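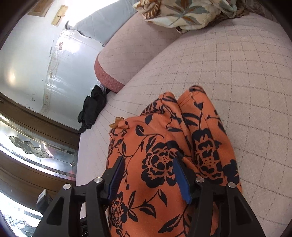

Preparing a Paper Roadbook for a Multi-Day Rally Raid

Updated March 1, 2024

This procedure covers marking up and loading a paper roadbook into a motorised, handlebar-mounted holder. It assumes the organiser issues the roadbook as a continuous roll the evening before each stage, which is how the Mostgate Raid and most Canadian club events still do it. Riders issued loose A5 sheets will need to do the joining step first. Everyone else can skip it.

What you need

Four highlighters (pink, yellow, green, blue)
A fine black waterproof pen
Clear matte tape, 19 mm
Scissors and a steel ruler
A marking board with two rollers, or a clean table
Spare 12 V fuse for the holder

Joining loose sheets

Trim the lower margin of each sheet along the printed line. Butt the trimmed edge against the upper edge of the next sheet. Do not overlap them, as a double thickness will catch on the holder's guide bar. Tape the back across the full width first, then the front. Check that the box numbers run in sequence across every join before taping the next one.

Marking up

Read the whole stage once with the pens capped. Note the fuel range, the neutralisations and any amendments posted on the board at the bivouac. Enter amendments in black pen before adding any colour. Highlighter applied first tends to smear under the pen.

Colour codes are personal, but they must not change during an event. A workable set:

Pink: dangers, all double and triple cautions
Yellow: changes of direction
Green: compass headings (CAP)
Blue: speed zones, start and finish

Mark only the part of the box that matters. For a heading change, colour the figure and leave the tulip clear. For a speed zone, draw a continuous blue line down the right margin from the entry box to the exit box, so that the limit is visible wherever the roll happens to be stopped.

Where two boxes are less than 300 m apart, join them with a black bracket in the left margin. At speed the second instruction is easily missed. Where the gap is more than 5 km, draw a bar across the divider. Allow around 2 hours for a long stage. The Navwood special on last November's route ran to 52 boxes in its final sector alone, with nine triple cautions.

Loading the holder

1. Switch off the ignition and open the lid.
2. Roll the paper tightly onto the lower spindle, finish end first, printed side out.
3. Feed the start end up under the window and over the guide bar.
4. Tape it square to the upper spindle. A skew of 2 mm at this point will have the edge tearing before the first checkpoint.
5. Wind on three full turns by hand.
6. Close the lid, switch on, and run the motor forward ten boxes and back ten boxes.

If the paper drifts to one side, remove it and retape. Tightening the lid screws will not correct it. On the Mayrhofer holder the lower spindle has a friction washer that wears with dust. If the roll slackens in reverse, replace the washer. The Pakance unit uses a second motor and has no washer, but its fuse is behind the switch plate, so keep a 2.5 mm hex key in the jacket.

Setting the odometer

Zero the trip meter at the time control unless the first box says otherwise. Ride the liaison to the first calibration point and compare. If the wheel size is entered in millimetres of circumference, correct it by proportion:

new value = old value x roadbook distance / displayed distance

Round to the nearest millimetre and re-enter it while stopped. Check again after any tyre change, as a new rear mousse does not affect a front-wheel sensor but a new front tyre will.

Store the used roll in a sealed bag until the results are final. Stewards may ask to see it if a waypoint is disputed.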